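Skondik two-finger gripper, black fingers, with wrist camera mount

Workshop equipment / Arms and end tools / Bookable by members who have done the arm introduction

The Retico catalog calls this a universal gripper. We have owned two universal grippers before and both are in the parts bin, so read that word the way you would read "one size fits all" on a hat. What you get is a decent parallel-ish pair of angled fingers on a 24 volt drive, with a housing that is wider than it needs to be and a bracket that holds a small camera looking down past the fingertips. It fits the arm Noémie Fleury built on bench 4 and it should fit most home builds that use the same bolt circle. Measure yours first.

What it does well

Small things in awkward spots. The fingers come together at narrow tips, so they can get at a knob or a peg that sits in a gap a bigger jaw would never enter. Force control at the low end is better than I expected from something sold by Retico, and you can set it soft enough to hold wood without leaving a print. The camera mount is stiff. I had assumed it would wobble and spent an evening trying to prove it, without luck.

What it does badly

Anything wide. The quoted payload is 500 grams and I would treat that as a number from a good day, with the load centered and the arm moving slowly. We have had a lighter part slide out when somebody turned the wrist quickly. The fingers spread a lot behind the tips, and the housing on one side will hit shelves, lips and overhangs long before the tips arrive. Plan the approach for the housing, then check the fingers.

The inner faces are smooth. Skondik sells rubber pads for them at a price I find hard to take seriously. Ilir Karagiannis glued on strips of bicycle tube for his own build and reports no difference. Please don't glue anything to the shared set.

About the software

The Cuervo driver works. The automatic grasp finder that comes with it is another matter. On a plain table with one object it picks a sensible point most of the time. Give it a part with shadow across half of it and it gets confident about the wrong edge. The sales page shows it clearing a cluttered shelf, and I would like to see that done twice in a row with the lid off the edit. For now, set your own waypoints and use the camera to check the last bit by eye.

Booking and handling

Leave the camera cable clipped to the bracket when you take the gripper off. It has been pulled out by the connector once already and the spare came out of the members' money.

Tighten the mounting screws by hand. If it needs a longer driver, something is crooked.

Write down the force setting you used on the card. The last person's setting stays in memory after power-off, whatever the manual says.

Close-in work

Small round knobs under an overhang are the job I would buy this for. The view from the wrist has the tips at a tan knob just below a red band, with the big wooden block jutting out over the lot. At this range the fingers hide a fair part of whatever stands behind them, so look around before you go in.

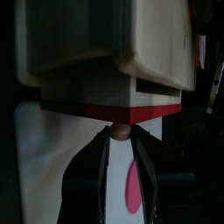

Specifications

Length, flange to fingertips: 154 mm
Supply: 24 V
Quoted payload: 500 g
Driver: Cuervo
Pads: not included
Manual: paper copy in the drawer under bench 4, with corrections in pencil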